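About Cleltard

Cleltard records people operating robot arms, and turns those recordings into examples that a learning system can be trained on. We are a small company with one workroom and an office upstairs. Our customers are mostly teams who have a model and a robot but not enough recorded handling of everyday objects.

What we do

Most of our work is done at a table with two arms. An operator guides both arms through a short task, such as moving one object beside another, turning something over, or passing it from one side to the other. Each attempt is stored as an episode, with the arm positions, the gripper openings and the video from the wrist cameras on a shared clock. 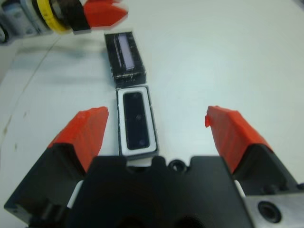 A task is run many times before we call it finished. Between attempts the operator shifts the objects and changes their angle, so the same motion played back twice would not do the job. We keep failed attempts too. They are labelled as failures and delivered in a separate folder, and customers can use them or leave them out.

Our current task list has 74 entries. Of these, 13 need both arms at the same time, and those take the longest to record. Operators work in blocks and swap after each one, because tired hands show up in the data as hesitation.

How we check it

Every episode is watched by a second person who did not record it. The reviewer marks the start and end, writes a plain sentence saying what was done, and rejects anything with a dropped video stream or a clock error. We use our own review program, Ollar, for this. It plays the camera views beside the gripper trace and can be stepped through one sample at a time.

Finger pads wear and are replaced as needed. We note each change in the session log, as a new pad grips differently from an old one and some customers want to sort by it.

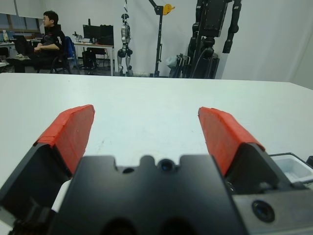 The recording table and part of the workroom.

Who we are

Cleltard was started by Hauke Brinkmann and Finn Fröhlich. Hauke looks after the arms, the calibration and the recording software. Finn writes the task list with customers and runs operator training, which takes four days before a new person's episodes are counted toward an order.

Our operators come from different lines of work, including watch repair, dental labs and warehouse picking. No robotics background is needed. Patience and a steady pace matter more to us, and we teach the rest.

Projects

Rathjen is our general tabletop collection, licensed to customers on a yearly basis. Peltora is a smaller set recorded with two arms only. A revised version of Peltora was finished in July, with corrected labels and the failure folder included.

We also record to order. Send us a description of the task, the objects if they are unusual, and the file format you need. We will record a small trial batch first so you can check it against your own system.

Visits

Customers are welcome to visit by appointment. Please allow two hours, and tell us beforehand if you would like to try operating the arms yourself.

Page last updated 10/08/2026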